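How do you pack small cream jars and pill bottles into a shallow cardboard box so they do not roll?
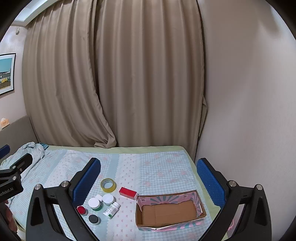

Posted by Roswitha Widmer in Home & Moving > Packing, Monday evening
3 replies

Hello everybody. I am moving from Dirkton to a smaller flat at the end of February and I have started with the little things, because the big things frighten me. Everything is spread on my bed at the moment. I have several small round jars with screw lids (face cream, balm, one with a salve from my sister), a white pill bottle, one small red box and a roll of clear packing tape. For the container I want to use an open cardboard box with a pink and teal pattern on the walls. I like this box and it is a pity to throw it away.

My problem is that the box is shallow and it has no lid. If I stand the jars in it, they slide from one side to the other when I carry it. If I lay the pill bottle down, it rolls. Also one corner of the box has a flap of pink paper which is torn. I don't know if I should tape it back or cut it off.

So my wishes are these. The jars should not move, nothing should leak on the other things, and I would like to open the box on the first evening without scissors, as my scissors will be in some other carton. I have already the tape. I would prefer not to buy bubble wrap. The movers are from Eberhard and they told me that they do not take open boxes, so I must close it somehow or carry it myself in the car. The drive is two hours.

Thank you for any advice — also for small advice.

Gertraud Pfister
Member, 2624 posts

Hello Roswitha, I have moved four times and this is how I do the bathroom things.

First you open each jar and put a small piece of kitchen film over the opening, then you screw the lid on again over the film. This stops most of the leaking. Do not put the packing tape around the lids. It leaves glue and with a small jar you will fight with it for a long time. If you want to be very sure, use a rubber band.

Then put a folded hand towel on the floor of the box. You must pack the towels anyway, so it costs nothing. Set the widest jars against the walls, lids up, and the smallest ones in the middle. The pill bottle I would put inside a sock and lay it along one side. The towel holds it and the sock makes it thick, so it does not roll. Into the gaps you push more socks. When you are ready, shake the box a little with both hands. If you hear a click, there is still a gap.

For the missing lid: take a piece of flat cardboard from another carton, cut it a little bigger than the box and tape it only on two sides. At the end of each piece of tape fold over one centimeter, so that you have a small handle. Then you can pull it off with the fingers on the first evening. I learned this from my mother and I use it on every box now.

The torn paper I would glue down with a glue stick. Packing tape on the pretty paper looks ugly after some months, it becomes yellow.

One more thing. Medicine I would never give to the movers. Take the pill bottle in your handbag, also if the drive is short.

Aurelio Vallejo
New member

just put it all in a freezer bag and put the bag in the box. works for me always

Liesl Lehner
Member, 200 posts

I agree with Gertraud about the film under the lids, but I see the towel differently. In a shallow box a thick towel lifts the jars, and then the tallest one looks over the wall and the cardboard lid does not lie flat. Please measure before. I would take a thin dish towel, or tissue paper if you have it from shoes.

You can also make dividers. Cut strips of cardboard a little lower than the wall of the box, make a slit to the middle in each one and push them together like a cross. Every jar gets its own little room. It takes perhaps twenty minutes and afterwards you can keep the box like this in a drawer in the new bathroom — mine from Ostura is still in use and I never unpacked it.

The freezer bag from Aurelio is not wrong for the salve. If it gets warm in the car, a salve becomes liquid and finds its way out.

And write on the cardboard lid which side is up. The people who carry it cannot know.

Roswitha Widmer

Thank you all three. I have measured now and Liesl is right, with the thick towel the biggest jar is too high. I will make the dividers, put the salve in a bag, and the pills go in my handbag. The torn corner I will glue tomorrow, first I must find where I packed the glue.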